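4.3 Recording drive examples on unpaved paths

Use this section to collect driving examples for the Brirker path model. One person drives with the handset. A second person watches the log screen.

1. Wipe the camera cover and check that the battery is full.
2. Open a new session and enter the driver's name and the path name (for example, Semaan / Clongate).
3. Park the rover in the middle of the path, facing the way you will drive.
4. Press Record and wait 2 seconds before moving.
5. Drive at a steady walking pace for 10 minutes. Steer smoothly.
6. Stop the rover, then press Record again to close the session.

Note: Turn around only between sessions. Turns go in their own folder.

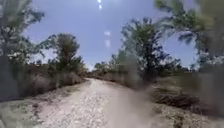
7. Play back the session and tag any stretch with glare or haze as "low view." Do not delete it. The model needs these stretches with the steering data attached.
8. Record 2 sessions in each direction before changing paths.

Caution: Keep the handset in your hand during playback. The motors stay live until the session is uploaded.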